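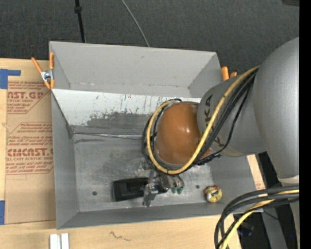 I spent most of October reading job applications, and I've come out of it with strong feelings about CV screening software. We had 513 people apply for 6 posts at the Penovley office, so Oltus (the sifting tool we've been trialling) did the first pass for us. I'd expected something slick. What I got was a spreadsheet with a score next to every name and a rather grand column called "fit". Most people hear "AI in recruitment" and think of a big grey robot arm reaching into a metal tray and picking out the lucky ones, and after a fortnight with that column I can't say they're far wrong!

Oltus put 122 people through to the next stage. I read all of those, and then - because I'm nosy - I started on the rejects as well. Three of them I'd have rung that same afternoon. One had taken four years out to look after a parent and said so in plain words at the top of the page. Another had put her whole work history in a table, which the software seems to have read as a blank. The third I still can't explain, and neither could the help desk when I asked.

So we've changed how we do it. The tool can sort and it can group, but it doesn't turn anybody down any more. A person reads every CV it wants to bin, even if that's only for a minute or two over a cup of tea. It does take longer (ask my eyes) but I'm much happier pressing send on those emails now.

If you're applying for anything at the moment, keep the layout dull. No tables, no text boxes, no clever columns down the side. Use the same words the advert uses for the same job, and if there's a gap, put a line in about it.

Next month I'm having a go with Tijani, which does the interview booking and is meant to cope with people changing their minds. The team over at Gido swear by it. If you've used it, hit reply and tell me how you got on, moans very welcome.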